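Kendham Robotics Club
Spring progress report to the Drovlow Fund

Hello again from the club! We promised you an update once the arm project was properly under way, and it is very much under way. The students have gone from a pile of parts and a lot of opinions to a set of recordings we can train on, and the after-school room is the liveliest it has been since we started.

Where the money has gone

Of the 800 dollars you granted us for the spring, most went on servos, a spare motor controller and filament for the printed parts. We kept 120 dollars back for breakages and have spent a little of it already on a power supply (the old one buzzed, and then it stopped buzzing). The receipts are in the folder we share with you. The laptop and the bench came from the school, so nothing from the grant went there.

What the students have been doing

The project is called Stubbs, after the short, blocky fingers on the first gripper the students drew. The goal is the same as in our application: teach a small tabletop arm to put things into a tray and take them out again, using demonstrations recorded by students with a hand-held version of the gripper. The student holds the tool, does the job, and the camera on the tool records it.

The younger group took over the recording this term and they have been wonderful at it. They worked out their own rota, wrote a one-page guide for newcomers and argued for most of a session over how fast a person should move. (Slow won, but only just.) We now have 307 demonstrations that passed the students' own check. A demonstration gets thrown out if a hand covers the view, if the object is dropped, or if the person doing it stops halfway to talk to a friend. That last rule has been used more than any other!

The older group has been on the arm itself. They rebuilt the wrist, which had far too much play in it, and rewrote the code that turns a recorded movement into motor commands. At the Friday session before the break the arm followed a recorded path all the way through for the first time, and the cheering brought people in from the library next door.

What has been harder than we expected

Lighting gave us trouble. Our first recordings were made near the window, and the same table looked completely different from one afternoon to the next. We have since moved to the inside wall and thrown out the early batch, a painful decision that the students made themselves.

We also lost 2 sessions to the Kindska regional meet, where our other team was competing. The recording schedule slipped as a result, and the first training run has moved from the end of the winter term to May.

The workspace

The setup has been kept plain on purpose. The students tried patterned mats and a deep box before they settled on a shallow tray and a white tabletop, and the recordings have been much easier to check since then.

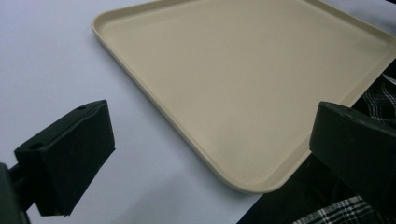 The tray between the two fingers of the hand-held gripper.

What comes next

The first training run comes in May, with the older students setting it up and the younger ones choosing which demonstrations go in. We expect it to go wrong in interesting ways, so we have left room in the schedule for a second round of recording. After that we would like to try objects the students bring from home. The list on the whiteboard already includes a garlic press and a toy walrus.

You would be very welcome at the open evening. Doors are at 6:30 p.m., and the students want you to have a turn with the gripper. We will send the date as soon as the school confirms the hall.

With many thanks,
Kendham Robotics Club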